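Ivoda Matos Ankle Boot in Black: Review After One Winter

Posted 28 February 2023
Filed under: Footwear, Boots

Rating: 4 out of 5

I bought the Matos in November to replace a pair of ankle boots that had split across the ball of the foot. I wanted something black, plain enough for work, and easy to wipe down. I ordered a size up on the advice of the store, Flondis, and kept that size. The Matos has now had a full winter of use, mostly on sidewalks and office floors, with a few days of slush.

Fit

The length is true once you go up one size. In my regular size my toes touched the front. Width is average. People with a high instep should try the boot on in a store if they can, as the opening is narrow and does not give much in the first two weeks. I had a sore spot over the left ankle bone for the first few days. It went away after I wore thicker socks and kept the boots to half days.

The toe is rounded and has enough room to move. I can wear a thin insole on top of the one that comes with the boot. With a thick wool insole it gets too tight.

Finish

The upper has a gloss to it. It is shinier than I expected from the store listing, and if you want a matte boot you should look at something else. The gloss has held up well on the sides and less well at the toe, where there are now fine creases. Two coats of neutral cream brought most of the shine back. Black polish works too but leaves marks on light pants if you don't buff it properly. 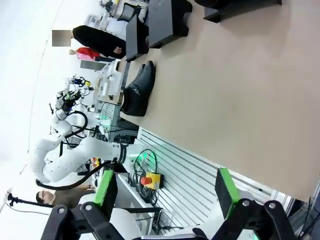
Black ankle boot on its side: glossy finish, rounded toe, small light-colored mark on the side.

Salt lines came off with a damp cloth and a little vinegar. I did this the same evening each time. Once I left it overnight and the line took three tries to remove.

Water

The box says water resistant, and I would agree with that and no more. Light rain is fine. Standing in slush at a bus stop for 20 minutes was not fine, and my left sock was damp at the toe when I got home. A wax spray helped. I put it on every three weeks or so, and the boots have stayed dry in ordinary rain.

Sole and grip

The sole is rubber with a shallow tread. Grip on wet tile is good. Grip on packed snow is poor, and on ice I would not trust it at all. The heel is low and makes little noise on hard floors. The outside edge of both heels shows some wear, which is normal for how I walk. A shoe repair shop told me the heel can be replaced when the time comes.

Compared with the Rollero

I owned the Rollero before this, so I can compare the two. The Rollero is softer out of the box and needed no breaking in. It is also the one that split, after two winters. The Matos is stiffer, a little heavier, and the stitching where the upper meets the sole looks tighter. The Rollero has a pull tab at the back and the Matos does not, and I miss it every morning.

Care

I wipe the boots down after wet days, stuff them with newspaper, and keep them away from the radiator. The protective spray needs to be a clear one. A tinted spray I tried on the inside of the heel dried cloudy and had to be rubbed off.

Good: room at the toe, easy to clean, grip on wet floors, heel can be replaced.
Not so good: narrow opening, creases at the toe, no pull tab, poor on snow.

Sizes sell out early at Flondis, and the half sizes were already gone when I ordered. They told me the next delivery is due in March.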